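Demonstration Station Inspection – Flower Arranging Task
Project: Flellov
Station: Bench 4, two-arm
Inspected by: Catinca Bălan
Operator: Eusebio Cusi
Date: Jul 9, 2025
Result: Passed with comments. Two items open.

Marks used: OK, OK with comment, OPEN, N/A. An OPEN item in Section A stops recording. An OPEN item in any other section goes to Anisa Kusuma and is closed before the next block.

SECTION A. POWER AND STOPS

A1. Emergency stop reachable from the operator position without leaning over the table. OK

A2. Emergency stop tested with both arms at rest and again with one arm moving. OK
Comment: Arm held position on release. No drift at the wrist.

A3. Arm speed limit set to the value on the task sheet. OK with comment
Comment: Limit had been left at the setting for the Imetport sorting task. Reset before the first episode. Add the speed limit to the handover note.

A4. Cables clear of walkways or covered. OPEN
Comment: One uncovered run on the operator side. Needs a floor cover, not tape. Assigned to Định Lý.

A4 was closed at the station before recording started. Cover fitted and walked over in both directions.

SECTION B. GRIPPERS AND WRIST VIEW

B1. Finger mounting screws tight on both arms. OK

B2. Fingers close evenly, no side play. OK

B3. Finger surfaces free of burrs that could cut a petal or mark glass. OK with comment
Comment: Faint scuffs and a small whitish scratch on one finger. Surface smooth to the fingernail. Check again at the next inspection.

B4. Wrist view shows both fingertips and the table beyond them. OK
Comment: Confirmed at the start pose with the fingers nearly closed. The clear vase and the loose tulips behind it can all be told apart. One light blue cluster is partly covered by the left finger at this pose. Acceptable, as the fixed view covers it.
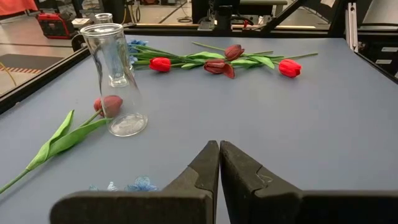 B5. Wrist camera lens wiped, no smear in the center of the view. OK

B6. Grip force set for soft stems. OK with comment
Comment: First setting crushed the foam leaves. Lowered one step. Eusebio reports stems no longer slip on lift.

SECTION C. TABLE AND OBJECTS

C1. Glassware checked by hand for chips and cracks, rim and base. OK
Comment: Do this with gloves. A chipped piece is removed from the set, including when the chip is on the far side from the arms.

C2. Vases spaced so the open gripper can pass between them. OK
Comment: The three-vase layout was checked with blue flowers in the green vase, a dark maroon tulip in the clear carafe and red tulips in the ribbed vase. Tall stems in the carafe limit the approach from above. Come in from the side or raise the transit height.

C3. Loose stems within reach of at least one arm. OK with comment
Comment: Stems lying flat on the table are the ones the model most often fails to pick. Keep a mix of directions. Do not line them up between episodes – the policy trained on the May set learned to expect neat rows and hesitated at anything else.

C4. Starting layout changed between episodes according to the layout list. OK
Comment: Hạnh Hà found 7 episodes in the last block with the same starting layout. They stay in the set but are tagged as repeats.

C5. People behind the table stay clear of the arms' reach. OK
Comment: People in the background of the fixed view are allowed. Hands over the table during an episode are not, and such an episode is discarded.

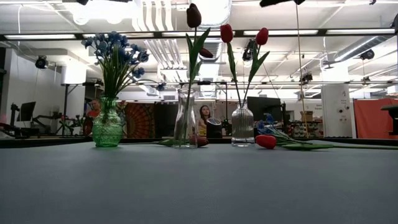
Recording and data

D1. All camera streams present and in step. OK with comment
Comment: One stream lagged at startup. Restarted the recorder and repeated the sync check with a hand clap. No lag on the second check.

D2. Free disk space enough for a block of 100 episodes. OK

D3. Episode label matches the task text read to the operator. OPEN
Comment: Two task texts are in use for the same motion, "put the tulip in the vase" and "place the flower in the glass." Both are valid, but the label menu lists only the first. Raseck labeling template to be updated. Assigned to Anisa Kusuma.

D4. Failed attempts kept and marked. OK
Comment: A dropped stem followed by a recovery is one episode, not two. Mark it "recovered." Discard only for a safety stop, a camera fault or a hand over the table.

D5. Operator break taken after every 20 episodes. OK with comment
Comment: Eusebio went over by a few episodes. Late episodes in a long run show jerky wrist motion and are slower to review.

D6. Grasp position varied along the stem. OK
Comment: Wrist view reviewed with a leafy stem held between the fingers and pink tulip heads close on both sides. The leaves run straight up through the middle of the view and hide part of the background. Usable. Include grasps at other heights so the stem is not always seen this way.

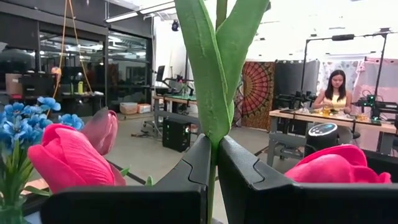
D7. Fixed view free of glare on the glassware. OK with comment
Comment: Reflections on clear glass are expected and should not be removed with sprays or film. Note any change in the room lighting in the block record.

D8. Previous block copied to storage and file count compared. OK
Comment: Counts match. The Lưu drive can be cleared.

OPEN ITEMS AT SIGN-OFF

D3 – label menu, Anisa Kusuma. Before the next block.
A3 – speed limit line in the handover note, Catinca Bălan. Recorded as open although the item itself passed.

Recording may continue. Repeat Section B in full if a finger is replaced or a wrist camera is moved.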